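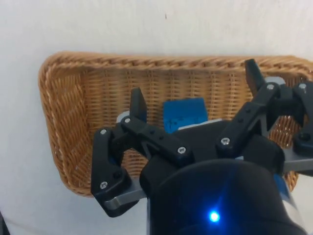
白っぽい壁と、明るい茶色の編みかご

福祉実習の本を作る 出版社Granatstead編集担当者に聞く

社会福祉の専門書を出しているGranatsteadが、実習指導者向けの事例集を刊行した。受け入れ先の施設や相談機関で学生を指導する職員に向けた本で、547ページある。同社の単行本としてはもっとも厚い。企画から刊行まで担当した編集者に、Stumevellにある編集室で話を聞いた。本人の希望で氏名は載せない。

実習の教科書は学生向けのものが多い。担当者がこの企画を考えたのは、別の本の営業で高齢者施設を回っていたときだった。

「学生さん用の本はたくさんあるのに、私たちの側の本がない、と言われました。最初は一つの施設だけの話だと思っていたんですが、次に行ったところでも同じことを言われて。指導者講習のテキストはありますけれど、講習が終わって職場に戻ると、あとは前任者のやり方をまねるしかない。そういう話でした」

企画書は一度、社内で通らなかった。読者が限られること、職員が自費で買うとは考えにくいことが理由だったという。担当者は翌年、内容を事例中心に組み替えて出し直した。

「一回目の企画書は、目次がほとんど理論でした。スーパービジョンとは何か、から始まって、半分くらい読まないと具体的な場面が出てこない。営業から、これは誰が昼休みに開くんだと聞かれて、答えられませんでした。それで、困った場面から引けるようにしたんです」

事例は公募した。同社のニュースレターと、会員制の文献配信サービスVatgateのお知らせ欄で呼びかけ、247件が集まった。このうち本に収めたのは169件である。採らなかった原稿の多くは、内容が悪かったわけではないと担当者は話す。

「似た場面が重なったのが一番多いです。記録を書けない学生への対応は、とにかくたくさん来ました。何をどこまで書けばいいか分からなくて、実習の三日目で手が止まる。どこの現場でも起きているんだなと思いました。全部載せるとその章だけで一冊になってしまうので、対応の違いがはっきり出ているものを選びました」

もう一つの理由は、個人が特定されるおそれだった。利用者、学生、職員の三者が登場するため、普通の実践事例よりも加工が難しい。地域や施設の種別を変えると、支援の前提になる制度が変わってしまうことがある。学生の年齢や学年を変えると、指導の意味が変わることもある。

「たとえば社会人経験のある学生さんの話で、前の仕事を伏せると、なぜその人が利用者さんにそういう言い方をしたのかが読者に伝わらない。でも書くと分かる人には分かってしまう。執筆者と何度もやりとりをして、それでもだめなら見送りました。ご本人たちの同意があっても、こちらの判断で外したものもあります」

同意の取り方についても、編集部で手順を作った。執筆者から提出された同意書の写しを確認し、加工後の原稿を関係者に読んでもらったうえで、もう一度確認を取る。二度目の確認で取り下げになった原稿が数本あった。

「二度目をやるかどうかは、社内でも意見が割れました。時間がかかりますし、せっかく書いていただいたものが使えなくなる可能性がある。ただ、最初の同意の時点では、どういう文章になるか誰も知らないわけです。卒業して何年もたった元学生さんが、読んでみたらつらかった、というのは十分ありえます。そういうお返事をいただいたときは、理由を聞かずに外しています」

本の構成は、実習の時期に沿っている。受け入れの打診、事前訪問、初日、中間評価、最終評価、終了後の連絡。各章の事例は見開きか四ページで、初めに場面、次に指導者の対応、最後に別の立場からの短いコメントが付く。コメントは養成校の教員や、ほかの分野の指導者が書いた。

「コメントは褒めるだけにしないでくださいとお願いしました。ただ、きつく書きすぎる方もいて、そこは調整しました。児童分野の方が高齢分野の事例を読むと、え、そこは学生に任せるんですか、という反応になる。そのずれが面白いので、なるべく残しています。執筆者には事前にコメントを見せて、返信を書きたい方には書いてもらいました。返信が本文より長くなった方もいます。それは削ってもらいました」

中間評価の章は、編集の途中で倍近くに増えた。評価表の点数をめぐって、養成校の教員と現場の指導者の意見が合わない例がいくつも寄せられたためである。

「現場としては、まじめに通ってきた学生に低い点をつけにくい。学校としては、全員が同じ点だと評価にならない。どちらの言い分も分かります。この章では結論を書いていません。こういうときは誰に先に電話をするか、面談に誰が同席するか、といった段取りを詳しく書いてもらいました。読者の方から一番反応があるのも、今のところこの章です」

組版と印刷はParsonsに依頼した。ページ数が多いため、最初の見積もりでは二分冊の案もあった。担当者は一冊にこだわったという。

「分けると、施設に片方しか残らないんです。貸したまま戻ってこないとか、異動の荷物に混ざるとか。学校の図書館なら大丈夫でしょうけれど、事務所の棚に置かれる本なので。紙を薄くして、開いたまま机に置ける綴じ方をParsonsさんに相談しました。紙の見本は三種類出してもらって、蛍光ペンで線を引いて裏に抜けないかを全部試しました。一番白い紙は抜けてしまったので、二番目のものにしています」

価格は税込みで2,595円に抑えた。同じ厚さの専門書に比べるとかなり安い。著者への支払いを減らしたのかと尋ねると、そこは変えていないという返事だった。

「原稿料は規定どおりです。カバーをやめて、表紙に直接刷りました。帯もありません。それと、巻末に入れる予定だった様式集を本から外して、Vatgateに置きました。評価表や日誌の様式は養成校ごとに違いますし、紙に印刷してもそのままでは使えないので。購入された方は登録なしでダウンロードできます。最初は登録制にする話もあったんですが、職場のパソコンで個人のメールアドレスを入れられないという声があって、やめました」

刊行後、問い合わせの電話は予想より多い。多いのは職場での共同利用についての質問で、事例を所内研修で使ってよいか、コピーを配ってよいかを聞かれる。同社では、研修の場で読み合わせるための複写について、事例一本までは連絡なしで認めることにした。それより多い場合は編集部に連絡をしてほしいという。

「黙って全部コピーされるよりは、聞いていただいたほうがいいです。お断りすることはほとんどありません。どの事例を使ったか教えてもらえると、次の版を作るときの参考になりますし」

養成校の教員からは、授業で学生に読ませたいという相談も来ている。指導者向けに書かれた文章を学生が読むことについて、編集部は当初あまり考えていなかった。

「学生さんが読んだら嫌な気持ちになる箇所もあると思います。指導者が、この学生は受け入れなければよかったと正直に書いているところもあるので。でも先生方は、むしろそこを読ませたいとおっしゃるんですよね。自分が現場でどう見られているかを知る機会がないからと。私はまだ少し迷っています。学生向けに読み方の手引きをつけるかどうか、今相談しているところです」

次の企画についても聞いた。準備しているのは、実習を受け入れていない事業所に向けた小さな冊子だという。職員が少なく、指導者の資格要件を満たす人がいない、あるいは一人しかいない事業所が、近隣の事業所と組んで学生を受け入れるときの取り決めを扱う。原稿の締め切りは2月で、執筆者は半分ほど決まった。

「こちらは六十四ページくらいの薄いものにします。厚い本はしばらくいいです。校正のとき、ゲラを持って帰るだけで腕が痛くなりました」

事例の追加募集も続けている。とくに足りないのは、障害のある学生の実習と、医療機関での実習の事例だという。送り方はGranatsteadのウェブサイトにあり、完成した原稿でなくても、場面のメモの段階で相談を受け付けている。電話での相談は木曜の午後1時から4時まで、編集部が直接受ける。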